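Grip pose as a latent: notes on the watering task

24 January 2018

The last post ended with the pick-up numbers and a promise to get to the pour. The pick-up half of the watering task is solved well enough for my purposes. The pour half has been the problem since Deepika Kurup and I put it on the list, and most of this month went into finding out why.

A short restatement of the setup. Two arms, one table, several small succulents in pots, one can. One arm grasps the can by the handle, carries it to a target pot, tilts it until the spout tip is over the soil, holds, and returns it. The policy is trained from teleoperated demonstrations only. Inputs are the wrist views, one fixed view and joint positions. Output is a short chunk of target joint positions, replanned before the chunk runs out. 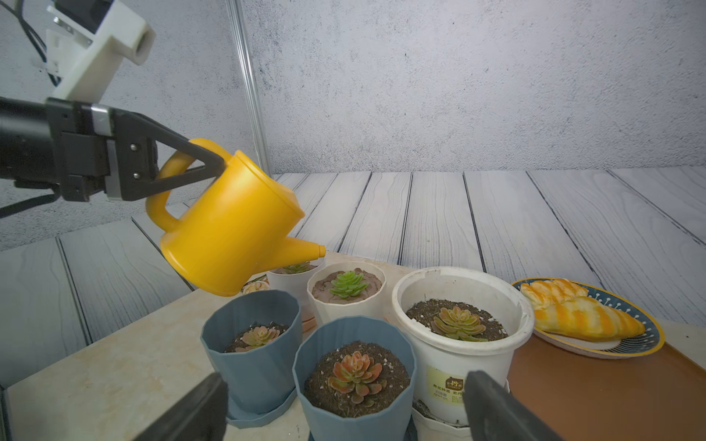 The baseline treats the can as part of the world. The network gets pixels and joints and has to work out for itself that the relevant end effector is no longer the fingertips but the end of a spout some distance away. With a rigid, repeatable grasp that would be harmless, because the offset would be a constant and the network would absorb it. A looped handle doesn't give a repeatable grasp. The fingers can close higher or lower on the loop, and a small rotation in the grip moves the spout tip by a large amount. The baseline averages over this. It tilts to the right angle in the wrong place.

The change is simple. After the grasp closes, a small encoder looks at a single wrist image and produces a grip latent of 9 dimensions. The latent is then frozen and passed to the policy at every step until the gripper opens. The encoder is trained jointly with the policy, plus an auxiliary loss that predicts the spout tip position in the fixed view. Kibet Chege labeled the tip positions by hand, using an annotation tool he wrote for the Ogunleye project.

Freezing matters more than I thought it would. In the first version the latent was recomputed every step. It performed no better than the baseline. Sudheer Varghese suggested plotting it over time, and the plot showed it tracking the tilt angle, so it was duplicating information already present in the joints. Computing it once removes that option.

Results. Each policy got 40 trials, with pot positions shuffled between trials from a fixed list. A trial counts as a success if the spout tip ends over the soil of the target pot at full tilt and no pot is touched. The baseline succeeded in 24. I will give the frozen-latent figure when the second seed is done; the first seed is clearly better, but I have been burned by single seeds before (see the Pinholm posts).
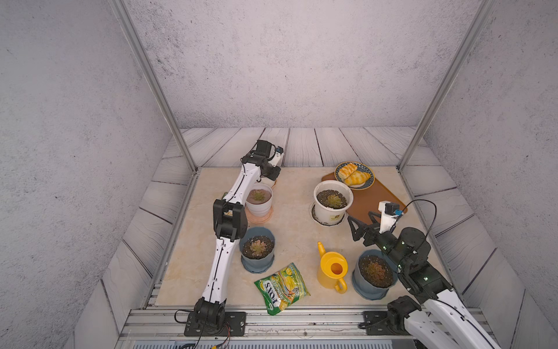 Failures are easier to discuss than successes. For the baseline, most were lateral: correct height, correct tilt, tip beside the pot. With the frozen latent those nearly disappear, and what remains is mostly contact with a neighboring pot on the approach. That is a path problem, and the latent has no reason to help with it. In 2 trials the can slipped in the fingers during the tilt. The frozen latent is wrong by construction in that case, and the policy continued with full confidence to the wrong place. Recomputing on a detected slip is the obvious fix. I haven't tried it.

Rosângela Bezerra asked whether the auxiliary loss does all the work and the latent is decoration. It's a fair question. The ablation without the auxiliary loss is queued. My guess is that the latent alone recovers part of the gap, at the cost of more demonstrations.

Two loose ends. The demonstrations were recorded by two operators with different grasp habits – Deepika grips high on the loop, I grip low – and I have not yet checked whether the encoder is just learning who was driving. Also, the chunk length was carried over from the Radton runs without tuning.

Code will go up once I have removed the hard-coded paths.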